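Winby Community Kitchen: second progress report to the Barrientos Fund

Period covered: April through July

You asked us to keep this to two pages and to be frank about delays. The first is easy. The second would take more than two pages, so we have picked the best ones.

The grant was $4000 toward a weekly cooking course for people living alone on the Sestthorpe side of town. The plan was for 12 people to meet on Thursday evenings, cook one dinner together, eat it, and go home with the recipe and a second portion. Most of this has happened. The recipes have been going home with a fair amount of soup on them.

Enrollment filled within a week of the notice going up at the library. Attendance across the course has been 92 percent, a figure we checked twice and are still a little suspicious of. The weakest evening was liver and onions. We had been warned about liver and onions, in writing, by several people on the sign-up sheet.

We did lose two sessions in May. The county inspector wanted a separate sink for hand washing, and the plumber wanted to be somewhere else. The sink is now in and passed. It cost more than the budget line allowed, and we covered the gap from our own bake sale money, so no grant funds were moved.

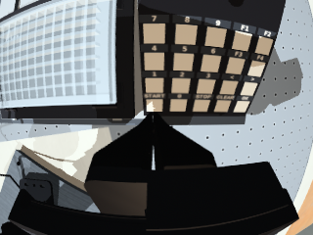

Report and layout by the Program Coordinator, Winby Community Kitchen

The biggest change from the original plan is in what we teach. We wrote the proposal around oven cooking, with roasts and casseroles well represented. On the first evening we asked who used their oven at home, and four hands went up, one of them to ask where the restroom was. The June sessions were rewritten around one burner, a microwave and a decent knife. Baked potatoes, steamed fish and a very respectable chili have all come out of that. The roasts have been moved to the fall, where they can wait.

Spending is close to plan. Groceries ran under for the first time in July, thanks to a neighbor's zucchini, of which there is no known end. Printing ran over. We had the recipe cards done by Flivau, who were quick and cheap and spelled "thyme" correctly on the second try.

Still to do before the final report:

Replace the two dull knives.
Collect the end-of-course forms (nearly half are in).
Run the budget shopping trip, postponed from June when the bus did not come.
Settle whether the fall group can have the hall until 9, as the choir also believes it has the hall until 9.

We expect to close out the grant on schedule and will send receipts with the final report, including the one for the sink.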